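3.2 The table, the basket and the bun

We should say a little more about the place where the sorting and putting-away sessions were held, because we have come to believe that the plainness of a room matters a good deal more to this kind of work than papers like ours usually allow. The sessions at Stendstead were planned around a white table set against pale gray wall panels, and we spent a surprising part of March arguing over whether that was too bare. Our earlier rounds at Tretwood had used a real kitchen — a lovely one, with a window over the sink — and the people who later went through the material found themselves writing at great length about tiles, jars and tea towels before they ever came to the thing being put away.

So for the Stendstead round we kept to small household goods and toy foods from what we call the Fogh set, which has 40 pieces, and a few containers of the sort anyone might keep on a shelf or carry out to a picnic. The bun shown in Figure 4 is a favorite of ours. It is small and round, cream-colored, with a reddish-orange patch on top and a sprinkling of dark specks, and our readers never did settle on what to call it. Some wrote "bread roll," some wrote "pastry," and a good many wrote "steamed bun," and we let all of these stand.
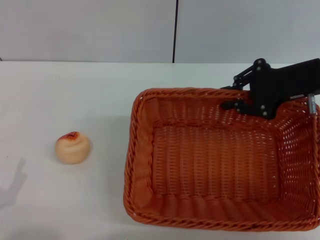
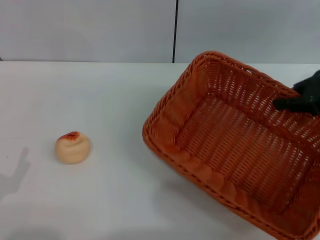
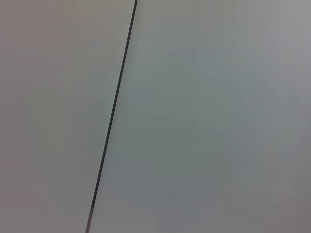
Figure 4. Three views from one Stendstead session. The first two show the bun on the white tabletop; the second also shows the woven basket, tilted with its opening toward the viewer. The third shows two pale gray surfaces and the dark seam between them.

The matter of naming deserves a word or two, for it touched nearly everything we did afterward. Of the 1,706 short notes collected in this round, 432 used more than one name for the same object, often within a single sentence, and at first we took this for carelessness. Reading them through again (more than once, and with a fair amount of coffee) we grew fonder of them. A person tidying up at home will happily say "the bread thing" and be perfectly well understood, and we saw no good reason to hold our writers to a stricter habit than that.

Each note was therefore read by 2 people, who marked whether the object could be picked out from the words alone. Where they disagreed, the note went into the Briseser list and was talked over at the next meeting. Containers gave us more trouble than food did — "basket," "bin" and "tray" wandered freely into one another — and we come back to them in Section 3.3, together with the notes on lids and handles.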